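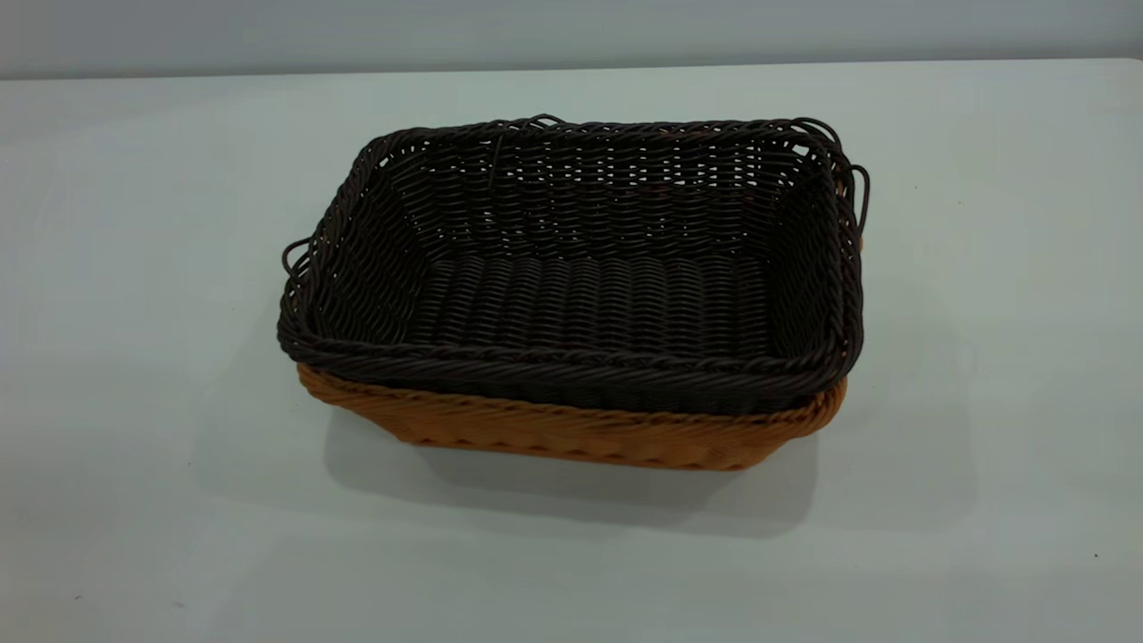 今天总算把机械臂的底座重新锁紧了，四颗螺丝全拆下来上了胶，再转腰部关节的时候那种咯噔咯噔的声音没了，爽！下午就开始折腾“拆叠放”这个动作：两个编织篮套在一起，深色的在里面，棕黄色的在外面，要它只把里面那个提出来。说起来简单，我本来打算让夹爪去夹前面那圈拧成绳子样的边，后来盯着两头的提手看了半天，右边那个拱得又高又大，还伸到了外面那只篮子的边缘以外，明摆着更好下手嘛（左边那个小多了，先不管它）。

2024年4月30日，工作间，晚上补记。

路径点我重写了两遍。第一遍接近角度太平，仿真里手指直接蹭到篮壁；第二遍改成从斜上方下去，抬升130毫米再平移，看着顺多了。舵机驱动板还是Brirnell那块旧的，供电一拉高就报警，我把速度限到百分之30才老实。Cirilo路过看了一眼，说我这速度够他泡一壶茶再喝完。随他说去，慢一点我心里踏实。

还有编织纹理这件事，真烦人。深色那只几乎是黑的，藤条一圈圈鼓起来，上面又有一道道反光，分割出来的轮廓毛毛糙糙，后壁上还挂着一根松掉的细条，算法老想把它当成边。棕黄的那只倒是好认，露在下面亮亮的一条，颜色一分就出来。所以我现在的想法是反过来，先找棕黄，再往上推深色的位置。代码写到第453行，变量名已经乱得自己都看不懂了，明天得改。

晚上跟Noreen通了电话，她建议在夹爪内侧贴一层硅胶片，Zendemik那家店有现成的，一包74块，有点肉疼，但还是下单了。另外Crescencio问我六月能不能拿到共享工坊的开放日上去演示，我嘴一快就答应了……现在有点后悔，线都还是用胶带捆的呢！

明天要做的：改变量名，重新标定一次手眼，把急停按钮从桌子底下挪到右手边，顺便去Cuevas买拖链。手腕酸得要命，先睡了。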